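Tabletop tidying sessions - come and join us at Windanora

I run a small project called Forkero, all about how people set out and put away little things on a table. Blocks, boxes, cups, bowls, that kind of stuff. I'm looking for people who'd enjoy doing it with me for a couple of hours!

You'd come to our room at Windanora for three sessions, two hours each, on Tuesday evenings. I put the things out, you sort and stack them however feels right to you, and we chat about it over tea afterward. You don't need any experience (a messy kitchen at home is fine - mine is terrible). Adults only, please, and wear sleeves you can roll up.

To sign up, leave a note at the Asto desk or write to me through the Forkero page and tell me which hand you use most. 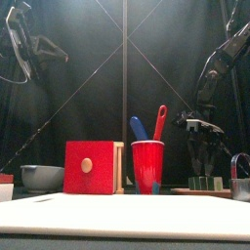
Do I have to bring my own things to sort?
Everything is provided, so just bring yourself and maybe a snack.

Hope to see you there - Adeyemi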